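Cemano Recovery Boots: My Review After a Whole Training Block

So I caved and bought the compression boots. You know the ones, those giant puffy leg sleeves that make you look like you're wearing two sleeping bags while you eat cereal on the floor. I'd been eyeing them since my friend Ludivine Mallet let me borrow hers after a brutal trail race, and once the Cemano pair went on sale in July I hit the button before I could talk myself out of it (sorry, savings account).

A little background. I'm building up for the Brendesance half, my first hilly race in ages, and my calves hate me. Like, walk-down-the-stairs-backwards hate me. I foam roll when I remember to, I stretch when my coach Killian Besson is looking, and that's pretty much my whole recovery routine.

Setup was super easy! You plug the two hoses into the control unit, zip yourself in, pick a pressure level and lie back. There are 5 levels. I started on the lowest and it felt like a nice firm hug, and now I mostly use the third one. I tried the top level exactly once, after hill repeats, and I will not be doing that again. My toes were NOT happy.

Do they work? I think so? My legs feel lighter when I get out, and the morning after a long run I'm less creaky than I used to be. Could be the boots, could be that I'm finally lying down for half an hour instead of running errands in sweaty shorts. Either way I'll take it. Killian says the lying down is probably doing most of it, but he also asked to try them, so there you go.

The stuff I don't love: the pump is louder than I expected, and I have to turn the TV way up. The zippers snag near the ankle if you rush. And the hoses are a bit short, so I end up scooted right up against the couch. I also tried the Pralora boots at a race expo, and those were quieter, but they squeezed my feet so hard I couldn't relax. If you have wide feet like me, I'd go with the Cemano.

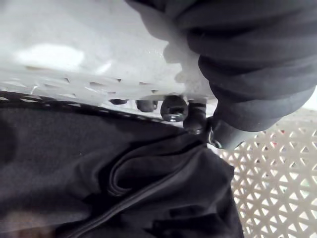

Slots and rubber edging on a white panel.

Sizing runs long, by the way. I'm 5'4" and got the regular, and I have extra room at the top of the thigh. Ludivine is taller and fits hers perfectly. If you're between sizes go short, and keep the box until you've done a full session in them, just in case you need to swap.

Would I buy them again? Yep, at the sale price. At full price I'd have to think about it, and I'd probably spend the money on shoes first (my Carons are on their last legs and I've been pretending not to notice). I've got one more long run before taper starts, so the boots are coming out again as soon as I'm showered and fed. If anyone has a trick for that ankle zipper, please leave it in the comments!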